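3 min read

29 July 2020

Notes on the pool hall job at Pirberg, while I still remember it all. The pumps went off last night and the basement is down to a film of brown silt, so I finally got to walk the whole plant room in boots instead of waders. The CHP unit sat in water up to the alternator housing. I'm not turning anything on it until the windings have been dried and meggered, whatever the front office would like to hear (they would like to hear "by the weekend").

The tide mark on the wall is 155 cm above the slab at the deep end by the balance tank. That's higher than the February flood, and the February line is still there in green marker, so you can compare the two for yourself. All 3 circulation pumps went under. The Drundodik ones are old and simple and I think they'll come back with new bearings and seals. The dosing controller is a Covau and it's done for — there was mud behind the display! 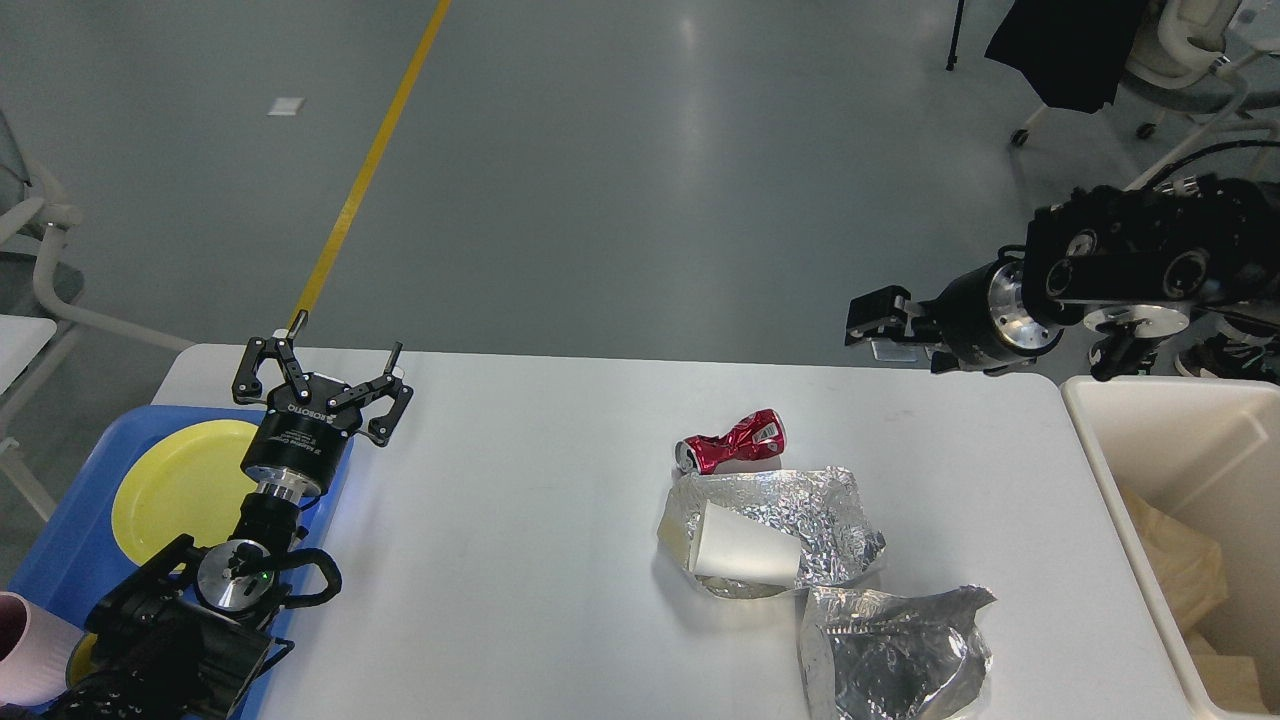 I pulled the strainer baskets next and got a bucket of leaves, hair ties and grit out of the first one alone. Filter media looks salvageable on top but I dug down 10 cm and it smells of the estuary, so I'm writing it off. Whoever does the ordering, please get the same grade as last time, the finer stuff blew through the laterals and we were vacuuming sand off the pool floor for weeks.

Upstairs is better than I feared. The sprung floor in the gym has cupped along the river side and the rest is flat so far, though I want to put the moisture meter on it again before anybody says the word "saved" to me. Changing room drains are running slow. I rodded the one by the family cubicles and it gave up after a bit of a fight.
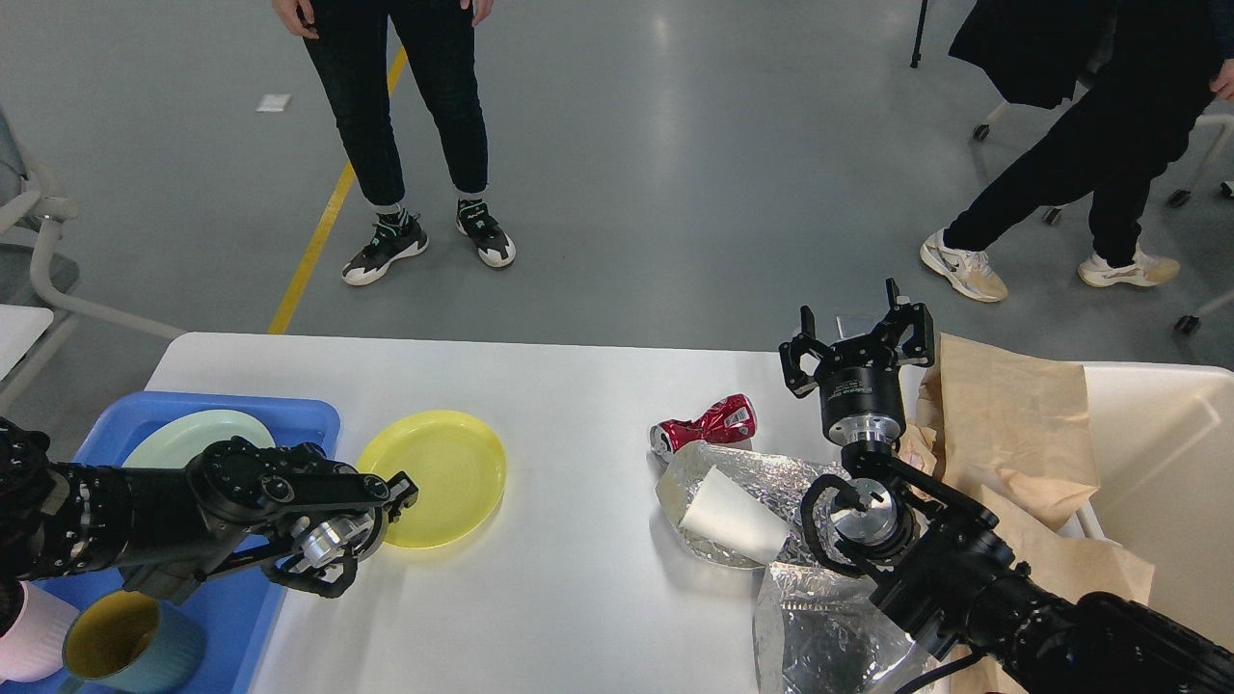
The café is the part I keep getting asked about, and it's mostly a cleaning job. The units have to come out, the plinths are chipboard and they've swelled up like bread. Crockery from the low shelves all needs washing and sanitizing before it goes anywhere near food, and I'd like it sorted by type as it comes out, plates in one lot and drinking things in another. Bright see-through stuff like that yellow plate with the ridges in its base wants a proper brush, silt sits in rings like those and a quick wipe just skates over it. Same with mugs, get right down inside.

Still to do: isolate the sump circuit and label it, chase Javier for the dehumidifiers (we were promised 3, I've seen one), photograph the cable trays before the lagging comes off. The spare key for the plant room is on the hook inside the first aid cupboard now. Put it back there please.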